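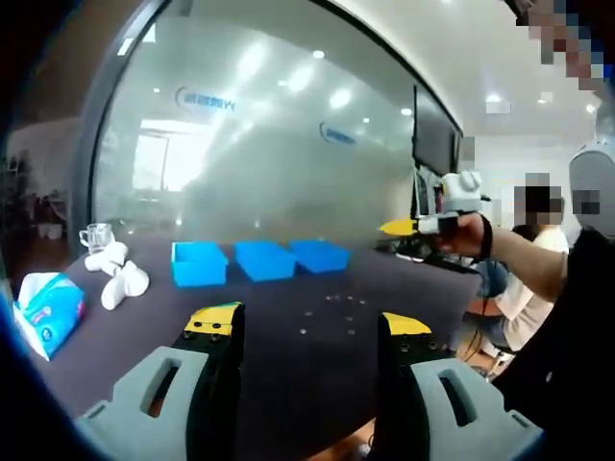
Sorting is the step in a household recycling or small parts program where most labour is spent, and it is the step these notes deal with first. A sort is defined by its categories, and the categories should be fixed before any container is put out. Three open bins in a row, all the same blue, give a sorter three categories and no clue as to which is which, so the meaning has to come from position or from a label. Small silver pieces lying on the table in front of the bins belong to none of the categories yet. In stock terms they are "unallocated", and they stay that way until someone makes a decision about each of them.

## Week 2: Sorting, grading and counting

Reading: Delorme, *Handling Small Stock*, chapter 2. The Langlois case is in the course pack.

### Terms

- **Sort**: to divide by kind.
- **Grade**: to divide one kind by quality or size.
- **Count**: to establish quantity, by hand or by weight.
- **Residual**: whatever is left after a sort is declared finished.

Students often use *sort* and *grade* as if they were the same. On the assignment they will be marked as separate operations.

### Order of operations

Sort before grading. The Langlois hardware store did it the other way for years, grading mixed fasteners by length and then separating bolts from screws inside each length. Every tray was handled twice. When Hervé Leblanc took over the stockroom he reversed the order, and the second handling was only needed for kinds that sold by size.

Counting comes last, with one exception. If goods arrive with a stated quantity and the supplier has to be notified of a shortage, count the lot on arrival and again after the sort. Record both figures.

### Counting by weight

1. Weigh a sample of 50 pieces.
2. Divide by 50 to get the unit weight.
3. Weigh the whole lot, less the container.
4. Divide the net weight by the unit weight.

A sample of 10 is too small for light pieces, as the scale's own error becomes a large share of the reading. Weigh each empty container separately — two of the same model can differ by several grams.

### Residuals

Dromine writes residuals off at the end of each month. Etov keeps them in a marked drawer and re-sorts in July. Either is acceptable if the policy is written down. A residual with no policy tends to get poured back into the nearest bin, and the count for that bin is then wrong.

### For next class

Read the Suker invoice set and mark each line as sort, grade or count. Bring a calculator. The assignment is worth 30 marks and late work goes in the box outside the program office.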